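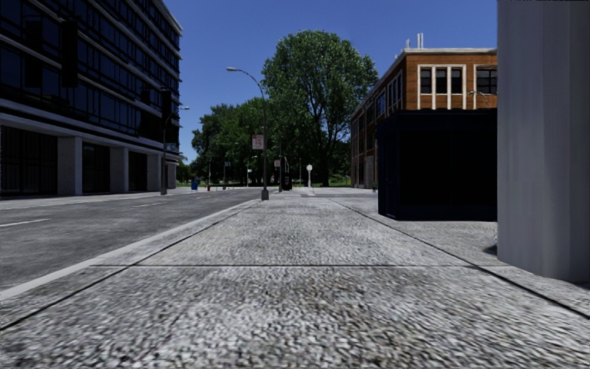

Pleltbridge Walking Times

Hi, and welcome to my little pile of walking times! I've been timing my walks around Pleltbridge for way longer than I meant to, and a few people asked for the spreadsheet, so I cleaned it up and put it here. There are 600 walks in it, one row each, all on foot and all done by me.

What's in the folder

walks.csv – the main table, one line per walk
places.csv – short names for the start and end points, with the neighborhood each one belongs to
notes.txt – my comments, typed up from paper, typos included

Columns in walks.csv

walk_id: just a number, in the order I typed them in (so it does not follow the date!)
start, end: short names that match places.csv
minutes: door to door, rounded to the nearest minute
stops: how many times I had to stand and wait to cross
weather: dry, rain, snow or wind. I pick one, so a rainy windy day is usually down as rain.
bags: yes or no. Groceries slow me down a lot more than I expected when I started.
shoes: I only began filling this in partway through, so lots of blanks

How I timed things

I start the clock when the door closes behind me and stop it when my hand is on the next door. If I ran into a neighbor and got talking, I tossed the walk. Early on I used the stopwatch on my old watch, then switched to Preritel, which is a tiny timer app that saves straight to a text file. The two agree fine on the walks where I ran both.

Most of the walks are between Bellamy and Amon, the two neighborhoods I go back and forth between for work and errands. The other parts of town are pretty thin. Please don't use this to say anything about the north side, I hardly ever go up there.

Known problems

There are 3 walks with no end point. I left them in because the notes are kind of fun.
July is missing a chunk of the weather column (my notebook got soaked, and yes, it was raining).
The stops column is a bit fuzzy before I settled on a rule. Now a stop means both feet still.
I walk fast. My sister walks the same routes and takes longer on every one of them, so add a little if you're planning your day around these numbers!

Versions

Version 4, 02/08/2026: fixed the swapped start and end names on the library route, added the shoes column
Version 3: split places out into its own file
Version 2: typed up the second notebook

Use it for whatever you like, class projects included. If you find a weird row, open an issue and tell me the walk_id.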